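Checking your gripper-width signal before you train on it

Most tutorials treat the gripper-width channel as solved. I don't trust it, and after a month with the Irngate replay tool I trust it less. Cloth is the worst case, as the reading sits close to fully closed whether or not anything is held.

What you need: one recorded session, Irngate's plot view, and a bit of patience.

Step 1. Plot raw width first
Turn smoothing off. The default filter averages 25 samples and hides the short openings you're looking for. Our test session had 1,659 samples, and seven re-grasps vanished under the filter.

Step 2. Find the real zero
Close both grippers on nothing and note the reading for each. Don't copy left to right. Halima Idahosa did that on the Skirside set and spent an afternoon chasing an offset that was only a labelling error.

Step 3. Compare width with video
Pick a few moments marked "closed" and look at the matching image. You want to see material between the fingers – a number near zero proves nothing with thin fabric. In a folding session, a good match looks like the white cloth held between the yellow fingers.
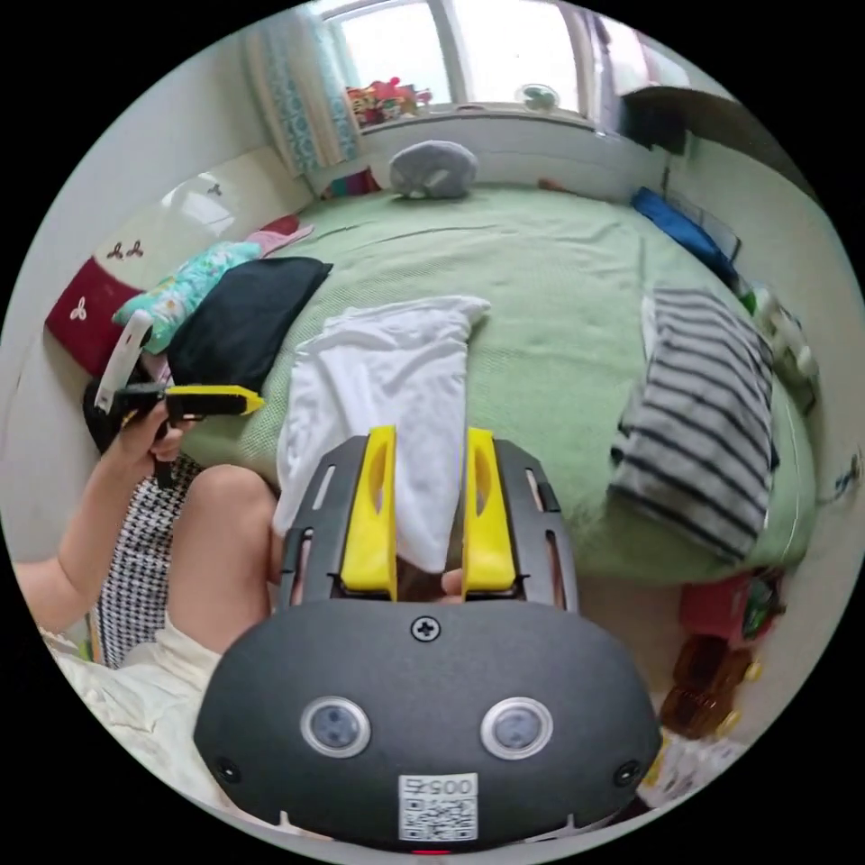
Step 4. Set the threshold by hand
The auto-threshold button works well on blocks and cups. On cloth I'd leave it alone. Start just above your zero, step through the grasps, and write down every one it gets wrong.

Step 5. Export, then reload
Open the exported file and plot it again. Version 7 dropped the left channel on me without a warning.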